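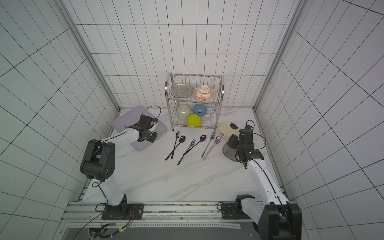 October 27, 2022
Dish rack, and the rest of it

Up before seven. Rain on and off until lunch. I had meant to get to the post office in Avitlow but the bus didn't come, so I stayed in and got on with the kitchen things.

The two-tier rack is staying. I went back and forth over it last week because it takes up a lot of worktop, but at the back in the middle it is out of the way of the chopping, and the side handles make it easy to lift when I want to wipe under it. Bowls go upside down, three on the bottom and the patterned one up top. The lime green one sits in front of the other two because it won't go anywhere else. I tried the mesh tray flat on the upper tier and it took all the room, so now it is propped at an angle on the left and the orange patterned bowl fits next to it.

Still no proper place for the pot lid. It is too wide for the wires and it ends up on the table, tilted, which annoys me every time. Jarmila says to hang lids on a rail inside a cupboard door. She has one from Gareck and it has held for years. I might look at one when I am next in Arnosgate, if it isn't dear.

The lavender board I like more than I thought I would. It lies flat and the rounded corners don't catch on the cloth. I have decided it is for vegetables and bread only. The old one can do for meat until it gives out.

The white tiles look well with the dark grout. I was against dark grout when Maximiliano suggested it and I have told him since that he was right. Tall narrow ones are more work to wipe down than big square ones would have been, all those lines, but I do a bit of wall each day and it doesn't get away from me. The tabletop is harder. With the grey veining I can't tell a crumb from the pattern until I put my hand on it. There were dark specks in the middle again today. Pepper, I should think, or burnt bits off the toast. I'll go over it with the damp cloth tonight.

Paid the Ahuja bill, 41 pounds. That is the last of what was owing for the kitchen and I have put the receipt in the blue folder with the others.

Maximiliano rang at 12. He is over the cold but still coughing. He wants the big casserole back for the weekend — I had forgotten it was his. It is in the hall by my shoes now so that I can't go out without it. He asked whether I wanted his spare saucepans and I said no, I have enough to find room for.

Soup for dinner, leek and potato, and the end of the loaf. Enough left for tomorrow. Washed up straight after for once.

Jarmila is coming on the early train and wants to see the kitchen. Must buy milk, washing-up liquid and a new sponge. Also stamps, if the bus runs.

Read a chapter and a half. Bed by ten.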